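Rarine Amura
Two-arm tabletop control and planning software

Amura is the motion and perception layer of the Rarine software family. It runs two arms over one shared work surface and takes its input from one overhead or head-height camera and one camera per wrist. It is sold as a license per cell. Arms, grippers and cameras are not included.

Overview

Most two-arm cells are programmed as two separate arms with a set of keep-out zones between them. This wastes the middle of the table, where most of the work is. Amura plans both arms in a single joint space and checks them against each other at every step of the path. Keep-out zones are still supported for fixed equipment, but they are not needed between the arms.

The software has three parts: the planner, the scene tracker and the cell monitor. They run as separate processes and can be restarted one at a time. The planner will not accept a new goal until the scene tracker reports a fresh state.

Planner

The planner takes goals as object-relative poses ("gripper B, 14 mm above the handle, fingers across the short axis") and returns timed paths for both arms. Goals can be given for one arm only, in which case the other arm is treated as movable and may be asked to give way. To stop an arm from giving way, set its hold flag before the request.

Planning time is capped at 200 ms by default. If no path is found inside the cap, the planner returns the best partial path along with a reason code, and neither arm moves. The cap can be raised to 600 ms in the cell file. Raising it further needs a change to the monitor timeout as well, and we do not recommend it for cells that run at full speed.

Cable loops are modeled as soft volumes attached to a link. They are off by default — turn them on for any arm with external cabling.

Scene tracker

The tracker fuses the wide view and the wrist views into one object list. The wide view supplies position on the table. The wrist views supply the last few centimeters of approach, where the wide view is often blocked by the gripper itself. Each entry in the list carries a pose, a confidence value and the age of the last sighting.

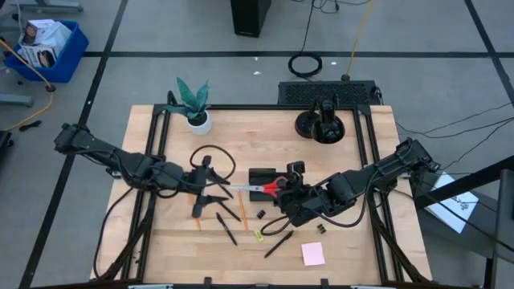 Two views from the same desk-item cell: head-height camera first, wrist camera second.

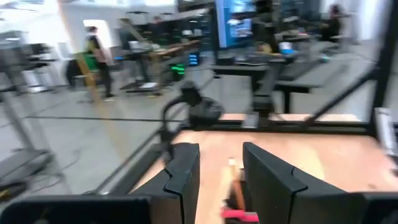

Thin items are handled as a separate class. Pens, pencils and sticks give few depth points, so the tracker fits a line to the color edge and takes height from the table plane. Items that rest on another object are flagged, and their height is taken from depth only.

Frames with heavy motion blur are scored and down-weighted. They are not dropped, as a blurred wrist frame may still hold a usable finger-to-object offset along the axis across the blur. The blur score is written to the log with each frame.

Anything outside the table polygon is masked before tracking. The polygon is drawn once during setup and stored in the cell file. If the wide camera is moved, the polygon must be redrawn; the monitor checks four reference corners at startup and refuses to arm if they have shifted.

Cell monitor

The monitor reads joint state, gripper state and tracker age, and holds both arms if any of these goes stale. It is a process supervisor and does not replace a rated safety circuit. Wire the emergency stop to the arm controllers directly.

Logs are written in the Petix format and can be opened in the Petix viewer without conversion. A session can be replayed against a newer version of the planner to compare paths. Replay does not need the arms to be connected.

Release notes, version shipped in June

Regression set extended to 2,253 recorded requests. All must return the same reason code on two runs before a build is released.
Fixed: hold flag was cleared when the scene tracker restarted.
Fixed: wrist camera exposure was read once at startup and not updated.
Changed: gripper width is now reported in millimeters in all messages. Scripts written against the old unitless value need editing.
Removed: the single-arm legacy mode. Use a two-arm cell file with one arm set to hold.

Requirements

64-bit Linux host with a real-time kernel
One wide color and depth camera, fixed to the frame or to a head mount
One color camera per wrist, global or rolling shutter
Two arms with position streaming and readable joint torque
Wired network between host and arm controllers

Wireless links are not supported for control — they may be used for viewing logs.

Known limits

Clear and mirror-finish items are tracked by outline only. Black items on black fixtures may be merged into one entry; set a minimum split height in the cell file, or mark the fixture as static. Soft items such as cloth are not tracked.

Related products

Younis is the task editor for building goal sequences without code. It exports to the Amura goal format. Amura does not require it.

Integration questions go to Youssra El Khatib, applications engineering. Include the cell file, the log and the build number.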